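About us: the Norkumer group and the Pinik method

Norkumer is a small research group, and we have spent the last few years on one rather stubborn question, which is how to teach a robot the ordinary jobs of the bathroom by letting people do them first.

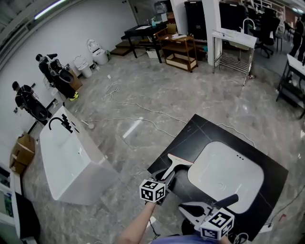 Nnamdi Uzor wrote to us after our first open afternoon that he had always assumed the clever bit was in the robot, and that he went home thinking the clever bit was in deciding what to show it. We have borrowed that remark for a good many talks since, and we hope he doesn't mind!

It does describe the way we work. Our method, which we call Pinik, starts with a person holding a gripper in the hand and going about a task much as they would at home. The gripper carries a cube with black and white patterns on its faces, and by following those patterns from one moment to the next we can work out where the gripper was and which way it was turned. No robot arm has to be driven about while this goes on, and a newcomer can be recording useful work before the first pot of tea has gone cold. (We do get through a lot of tea.)

What we look for is variety. A basin is a surprisingly awkward thing to learn about. It is pale and shiny, it curves where you expect it to be flat, and the edge of it looks quite different when you come at it from the left. Early on we recorded everything at one basin at one height, and the model we trained was splendid at that basin and hopeless at any other. So now we move things. Sinks go on stands and on the floor, baths are turned about, and the people recording are asked to change where they stand and which hand goes first.

The result we are best known for, in our small corner at least, came out of a study we named Weller. We trained on 280 recordings made by 13 people, and compared that with the same number of recordings made by only 2 of them. The larger group were less tidy. They hesitated, they went back for things, they reached across themselves. The model trained on their work nevertheless coped better with basins it had not met before, and it recovered more often when a first grasp went wrong. We had rather expected the tidy recordings to win, and Guilan Pan, who ran the study, repeated the whole comparison from the beginning before she would let any of us mention it outside the building.

We should say what Weller did not show. All the tasks were short ones, reaching and placing for the most part, and we have very little to report yet on wiping or scrubbing, where how hard you press matters as much as where your hand is. The patterned cubes also have to stay in view, and a person leaning well over a bath will hide one sooner or later. We throw those stretches away at present, which is a pity, as they are often the interesting ones. A follow-up called Osagie began in April and is looking at whether the missing moments can be filled in from the movement of the other hand.

As for the rest of us, we come from all sorts of places - a couple from engineering, one from a plumbing merchant's, several straight from college - and we like it that way. Everyone records and everyone labels, including the people whose names go at the front of the papers. Visitors are welcome if they write beforehand, and so are people who would like to spend a day making recordings with us. You need no experience with robots at all, only sensible shoes and a bit of patience while we fuss over the settings.

Page last revised 14 October 2021.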